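Valport Youth Hockey
Spring progress report to the Tanguy Fund
2025-03-29

Dear friends at the Tanguy Fund,

It hardly seems possible that the season is over and that we are already writing to you again, but the last skates have been hung up, the lost-and-found box is overflowing with single gloves, and your second report is due. So please get yourselves a coffee and settle in, because we have a good deal to tell you and most of it is happy.

When you awarded us $3,000 last fall, we told you we wanted to do two things with it: start a learn-to-skate program for children who had never been on the ice, and put together a set of loaner gear so that no family would have to buy a full kit before knowing whether their child even liked the game. Both of those are up and running, and we are so grateful to you for taking a chance on a small club with one sheet of ice and a Zamboni that is older than most of our coaches.

The learn-to-skate program ran for 10 weeks in the early slot, right before the Esier Arena opens for public skating. We had 16 children signed up, which filled every place we had, and we kept a waiting list besides. The first session was mostly a matter of getting everybody laced up and out of the door (we had badly underestimated how long it takes to tie that many skates!), and from the second session on we asked families to come a little early. By the middle of the program the children were doing crossovers along the blue line, some of them more gracefully than others, and at the last session we let them play a cross-ice game with real jerseys and a real horn. The horn was very popular. 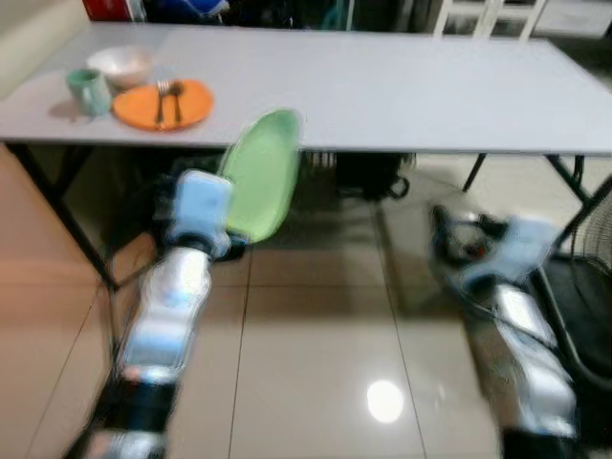

How is the loaner gear being stored between seasons?

Everything is washed, dried and sorted by size into labeled bins in the upstairs closet at the arena, with the skates kept on an open rack so that air can get to the liners. The helmets are in a separate bin with their certification dates written on a card inside the lid, and we will go through those cards again before anything is handed out in the fall.

On the subject of gear, we should tell you where the money went, as you asked us to be plain about it. The largest share went to skates, as we expected. Helmets came next, and we bought all of those new. We had hoped to get by with used ones, but the coaches felt strongly about it and on reflection we think they were right. Shin guards, elbow pads and gloves came partly from the Jaltix end-of-season sale and partly from families whose children had outgrown them. We spent a little less on sticks than planned, and with your permission we put the difference toward a sharpening account, so the loaner skates now get sharpened on the same schedule as the team skates. It is a small thing, but a beginner on dull blades thinks the trouble is with them.

Ice time has been the harder part, and we would like to be open with you about that. The arena lost 2 of our mornings in March to a compressor repair. We made both of them up, one in a shared slot with the figure skaters, who were very kind about it, and one as an off-ice session of balance work and stickhandling with tennis balls in the lobby. The off-ice morning went over so well that the coaches want to build one into the schedule on purpose next time.

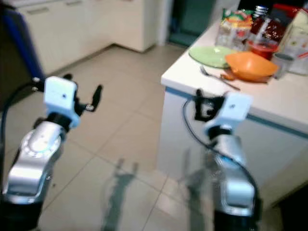
We have also been thinking about what happens to these children next. A learn-to-skate program is a lovely thing in itself, but several parents asked us what comes after it, and until this winter we really had no good reply. The step up to our youngest travel team is a big one, both in cost and in the number of early drives to other towns. What we would like to do is put a house league in between, with half-ice games, mixed teams and no travel at all. The arena manager has said that a late-afternoon slot could be ours if we can commit to it before the summer schedule is printed.

We are not asking for anything in this report, but we did want you to hear about the idea while it is still being worked out. A short proposal with a budget will follow once we have the ice rates in writing. In the meantime, the loaner gear will be open for returns and exchanges through the spring, and we will send you a final accounting with receipts when the books close.

Thank you again, from all of us, for your patience with our paperwork and your real interest in our skaters. You would be very welcome at the rink any time you are passing through Valport. Dress warmly, as the bleacher heaters are still not fixed.

With our very best wishes,
The board of Valport Youth Hockey
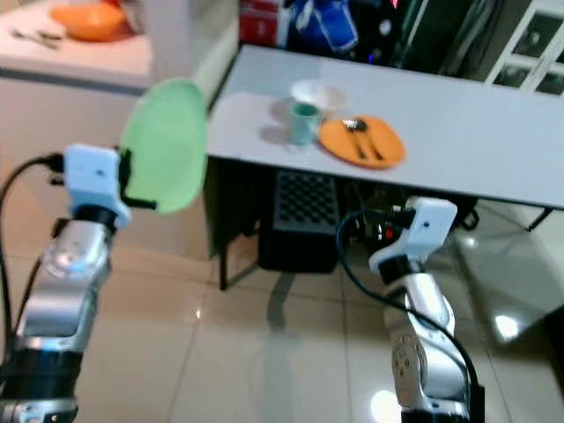 A pale green plate held up in a white gripper near the table.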